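Mollico brings its free stitching nights to Widine

2026-07-18

We've been sitting on this one since March and I'm so glad I can finally share it! Mollico is opening a second practice room, this time in Widine, right above the old Yeoman shoe store on the main street. Doors open next month.

If you haven't come across us, we run evening sessions for vet nurses, rural nurses and students who want more time on their hand skills than their courses can give them. I started it at my kitchen table with a borrowed lamp and a box of needle holders. Last year we had nearly 2,000 bookings at our Jandisum room, and plenty of those people were driving in from Widine and home again in the dark, so the new spot was an easy call.

The room seats 15, with a good light at every bench (my favourite part, I picked the colour of the stools too). Sessions run for two hours and cover knots, simple wound closure and bandaging. They're free for students. Everyone else pays $10, and that goes straight back into thread and pads.

Bookings open on the Mollico website this week. Bring your glasses if you need them and tie your hair back. Tea's on us.

Media are welcome to drop in on opening night, just send us a note first.

Comments

Great news, I did the Jandisum one twice and my knots are so much neater now.

Is there parking round the back?

Will you be doing a left-handed session again? Missed it last time.
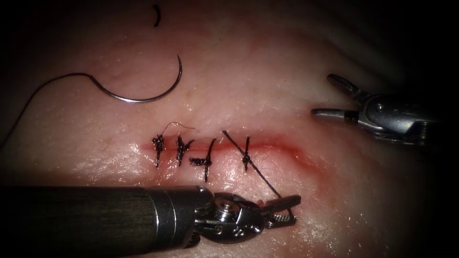 Four dark-thread sutures on a practice pad, with the right end of the cut still open.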